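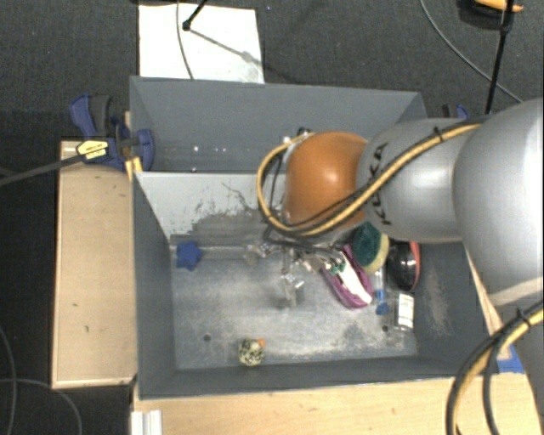

DRIRNENTHORPE, Monday, December 12, 2022

Fendale evening bus: second progress report to the Cartwright Fund

Shares 2 | Comments 0

The evening bus between Fendale and Grorbridge has carried 2617 passenger journeys from its launch in August to the end of last month. The target for that period was 2000. On paper we are well ahead, and I expect that is the line that will be lifted out of this report and repeated. I would ask you to read a bit further first.

A passenger journey is one person getting on the bus once. Someone who goes to Grorbridge and comes home again counts as two. Someone who changes at Drirnenthorpe because the through service doesn't run that late counts twice each way, so a single evening out can put four in the column. The ticket machine can't tell us how many people are behind the total. My own view, from riding the route and from talking to the drivers, is that it is a small number of people using the bus a great deal. That may be a perfectly good thing to pay for. It isn't what the application said would happen, which was that the bus would "open up the evening" for the whole valley.

The target itself deserves a word. I have been through the papers and can't find how 2000 was arrived at. It appears in the first draft of the bid and in every draft after that, with no working shown. Beating it doesn't tell us much.

Who is using it

Shift workers at the Grorbridge end, mostly, plus students at the college on the nights there are late classes. The last bus back is the busiest by some way. The early evening run out of Fendale is close to empty on most nights and has been since the schools went back. We were told at the planning stage that older residents would use it for the cinema and for visiting. A few do. Most of those I have spoken to say they would sooner get a lift than stand at the Drirnenthorpe stop in the dark, and having stood there in November I can't argue with them. The shelter has no light and the timetable case has let in rain, so the last three rows can't be read.

The survey

We sent a questionnaire to households along the route and had some 200 back. A large majority said the bus was important or very important to them. A large majority also said they hadn't been on it. I don't think either answer is dishonest. People like to know a bus is there. But I would be wary of putting the first finding in a press release without the second beside it, and the draft release I was shown last week did exactly that. I have asked for it to be changed.

Reliability

Better than I feared. The operator changed the vehicle after the trouble with the ramp, and complaints about missed runs dropped off. Complaints about the connection at Drirnenthorpe have not. The daytime service is meant to wait for ours and often doesn't, and the two operators each say it is for the other to sort out. I have written to both. One has replied, to say it will look into the matter. It said that in September too.

Money

Spending is in line with the budget you approved, except for fuel, which is over. Fares are bringing in less than forecast, partly because the capped fare came in and partly because the forecast was hopeful. The publicity line is underspent. Catríona Carroll has suggested moving what is left of it to a light for the shelter, and I support that. We have had two rounds of leaflets and I can't point to one extra passenger from either. We would need your agreement in writing before moving the money.

What we would like to do next

Drop the early evening run from January and use the hours to put on a later bus home from Grorbridge on Fridays. Passengers have asked for this more than anything else. It will probably lower the journey count, at least at first, and I would like that understood now so that it doesn't come as a surprise in the spring.

We would also like to run a simple head count for a fortnight — actual people, asked once each — so the next report can say how many residents this service reaches. It should have been done at the start.

I am not recommending an extension beyond the present grant at this stage. Nor am I recommending against one. The evidence isn't there yet for either.

Share this update | Comments 0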